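Soledad Palacios, la patience des cordes

Il faut d'abord trouver la porte. L'atelier de Soledad Palacios se cache au fond d'une cour de Sirby, derrière un tilleul énorme et un local à vélos, et j'ai dû demander deux fois mon chemin avant d'entendre, par une fenêtre entrouverte malgré le froid, quelqu'un qui accordait une guitare. « Vous êtes venu à l'oreille, c'est la meilleure méthode », me dit-elle en débarrassant une chaise d'une pile de partitions, et voilà que le café est déjà servi, très noir, dans des tasses dépareillées dont elle s'excuse sans trop y croire.

Elle est luthière depuis plus de la moitié de sa vie. Avant cela, il y a eu des études de droit commencées à contrecœur, un hiver à traduire des modes d'emploi, et puis la rencontre avec Saturnino Aranda, chez qui elle était simplement venue faire réparer l'instrument de son père. « La table était fendue, le chevalet se décollait, et moi je pensais qu'on allait me la rendre en une heure, comme une paire de chaussures ! Il m'a répondu de revenir en novembre. On était au printemps. » Elle rit encore en le racontant. Elle est revenue bien avant, la semaine suivante, puis celle d'après, sous des prétextes de plus en plus minces, jusqu'au jour où le vieil homme lui a tendu un racloir et un morceau d'épicéa sans rien dire.

L'apprentissage a duré longtemps, et elle en parle avec une tendresse qui n'efface pas les mauvais moments. Aranda était capable de passer une matinée entière sans ouvrir la bouche. Il cassait les pièces ratées sur son genou – « les miennes, mais les siennes aussi, il faut être juste » – et il exigeait qu'on tapote le bois avant de le travailler, qu'on l'écoute, qu'on le repose et qu'on l'écoute encore le lendemain. « J'ai mis deux ans à entendre ce qu'il entendait. Enfin, je crois que je l'entends. Il y a des matins où j'en doute beaucoup. »

Je lui demande combien d'instruments sont sortis de ses mains. Elle se lève, attrape un cahier à couverture de toile et cherche la dernière ligne du bout du doigt. 415, réparations comprises. Les guitares neuves, elle les note à l'encre, et il y en a 100 tout juste, la centième ayant été livrée à Iker Cantero, un concertiste qui l'a attendue sans jamais se plaindre, ou presque. « Il m'appelait pour me parler de la météo. Il faisait très beau, il pleuvait, il avait vu des cigognes. Et à la fin, d'une toute petite voix, il me demandait si le vernis séchait. »

Le vernis, justement, est un sujet sur lequel on peut la lancer sans risque de silence. Elle le pose au tampon, en couches si fines qu'elle préfère parler de voiles, et elle se méfie de tout ce qui promet d'aller plus vite. Rosemarie Buschmann, son associée depuis l'installation à Sirby, est plus nuancée. « Soledad voudrait que le temps soit un ingrédient, me glisse-t-elle en rapportant du café. Moi je fais les factures, alors le temps, je le vois autrement. » Les deux femmes se taquinent ainsi tout l'après-midi, et l'on comprend vite que la maison tient aussi à cela.

Il y a pourtant des soucis. Le bon épicéa se fait rare, les clients hésitent, les concerts annulés ont laissé des musiciens sans argent pour faire régler leurs instruments. Soledad en a réparé plusieurs à crédit cet hiver et refuse de s'étendre là-dessus. Elle préfère me montrer une planche que Régis Besson, un scieur de Notmont, lui a mise de côté : un arbre de 300 ans, dit-elle, couché par une tempête. Elle la frappe de l'index, près de mon oreille. Le son est clair, long, un peu mélancolique. « Celle-là, je ne sais pas encore pour qui elle est. Je la garde. »

La nuit tombait quand je suis reparti, et elle avait déjà remis son tablier. 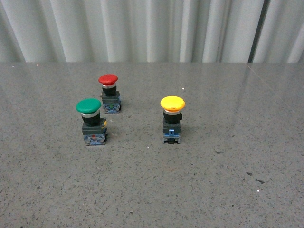

Trois boutons-poussoirs, dont un vert, posés sur une table grise.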